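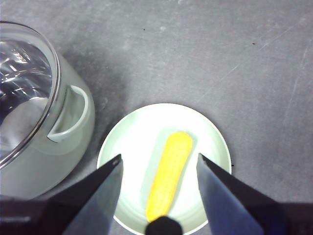
Eichhorn

The letter from Hakport Savings came on a Monday and said the rate would go up in March. She read it at the kitchen table and then read the back, where the new payment was. It was 774 dollars more a month than the old one.

Her husband was in the shower. She got the notebook out of the drawer and wrote the number at the top of a clean page. Under it she wrote what they could stop. The gym was 53. The second phone line was 25. The magazine her mother had given them was free until summer, so she wrote it down and crossed it out again.

He came in with a towel around his neck and looked over her shoulder.

"What's Zuline?" he said.

"The water filter. We pay them 12 a month."

"I thought we bought it."

"We bought the tank. We rent the rest."

He sat down and pulled the letter toward him. He was slower with letters than she was. A truck went by outside and the window buzzed.

"We could sell the boat," he said.

"We owe more on the boat than it's worth."

"Since when?"

"Since we bought it."

He asked if they could call Millon, where the car loan was, and get a month off. She said they had done that in the fall. He said that was a different car. She said it was the same loan, they had rolled it over, and he had signed it on the hood in the parking lot because it was raining inside the tent.

"I remember the tent," he said.

She added up the column. She had known before she started that it wouldn't reach, but she went down it twice with the pen. Then she tore out the page and started another one, and at the top of that one she wrote HOUSE and put a line under it.

He looked at the word for a while.

"The kids are in school till June," he said.

"I know when school ends."

"I'm only saying June."

She wrote June next to it. He got up and filled the kettle from the tap, the plain one, and stood waiting for it with his back to her.

"Put down the filter, too," he said.

"I already did."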